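The woman who runs the repair shop at Candness opens the door at half past six in the morning, one hour before her two employees. "In this hour I can hear myself think," she says, and puts the kettle on a small stove behind the counter. She asked me not to use her name in this text, because in the village everybody knows it already.

The shop repairs sewing machines, and has done so for 50 years. Her father started it when the Kleinschmidt factory was still sewing work coats on the other side of the river. When the factory closed, he bought its old machines by weight. "My mother was angry for one month," she remembers. "We had machines in the kitchen and in the bath." Many parts from that time are still used today.

She keeps a handwritten book in which each repair receives a number. Last year the book reached 761, the highest in any year since she took over the business. I ask if people are sewing more again. She shakes her head. "They sew the same. But a new machine is expensive now, and they look in the closet and find the one of the grandmother."

Most repairs are simple. The oil has become hard like glue, or the belt is too old. For a full cleaning she asks for a fixed price, and the customer waits up to 5 weeks. Some people complain about it. "I tell them, the machine was in the closet for 20 winters, it can wait until March."

Her favorite is the Biltik, a heavy model with a foot pedal. She learned on one when she was nine years old, making pillow covers for the neighbors. The worst, in her opinion, are the light machines that cannot be opened without breaking the cover. She still accepts them, but she warns the customer first.

Twice a year she travels to the market in Skisix, where 900 visitors look through boxes of needles, feet and bobbins. She goes early and speaks little. "If you show that you want something — the price goes up."

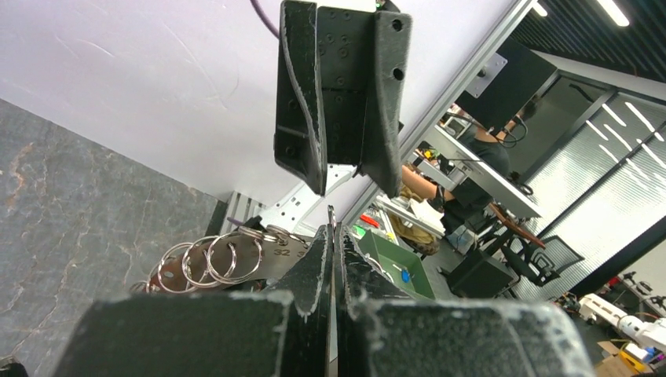 At home she has only one machine, and she admits that it needs oil. Her daughter studies in the city and has not decided if she will come back to the shop. "I do not ask her," she says. "My father asked me every Christmas, and I did not like it." Then the first customer knocks, with a heavy bag in both arms, and she goes to open the door.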